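I went to the Stosum open day fully intending to be grumpy about it. I'd been told there would be robots, I had paid 4 pounds for parking, and the coffee at Narnutwood (the business park, not a wood, don't bring the dog) ran out before I got to the front of the queue. So I was ready to write the piece I always write, the one about machines and jobs and the end of civilisation.

Well, I had a lovely time! And I've been trying to work out why ever since.

I think it's that they showed us practice. The demonstration was done in simulation, up on a big screen, with a young chap called Grabner at the keyboard, and he let us sit there and watch an arm being told to go down to a table, over and over, by people who hadn't quite decided how they wanted it to go. Most open days give you a polished film with drums on it. I've sat through plenty of those and couldn't tell you a thing about any of them. Half an hour of fiddling about with a gripper and I was leaning forward in my chair, muttering left a bit, left a bit, like everyone else in the room.

And that's my argument, really. If firms want the rest of us to stop being frightened of this stuff (or to be frightened of the right bits) they should let us see the dull middle part. It's slow and fussy and there's a lot of sighing. A woman behind me asked whether it ever got bored, and Grabner took the question perfectly seriously, bless him, and said he did.

They're doing another one in July and there are 80 places. Go, and take a flask.

Three views of the simulated arm over its table:

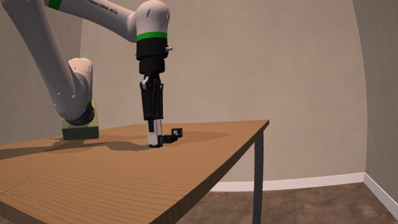
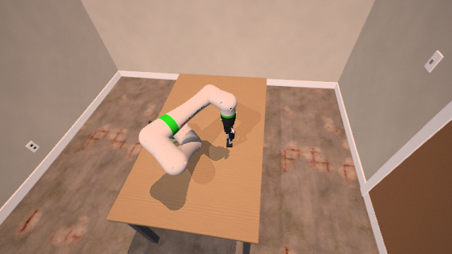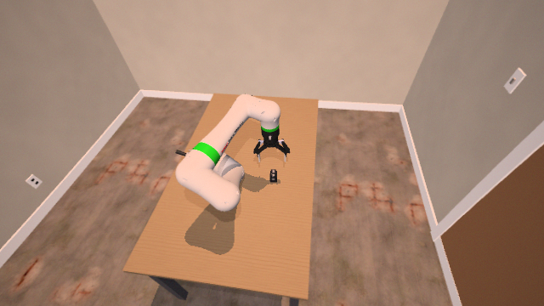 Maj-Britt Solberg wrote in to disagree: I enjoyed your piece, but watching people practise on a screen tells you very little about what happens when the thing is bolted down in a real workshop with a draught and a deadline. I'd want to see both on the same afternoon. Put the fussy part on first, by all means, then walk us next door and let us stand beside the real one. I'd pay for the parking twice over for that.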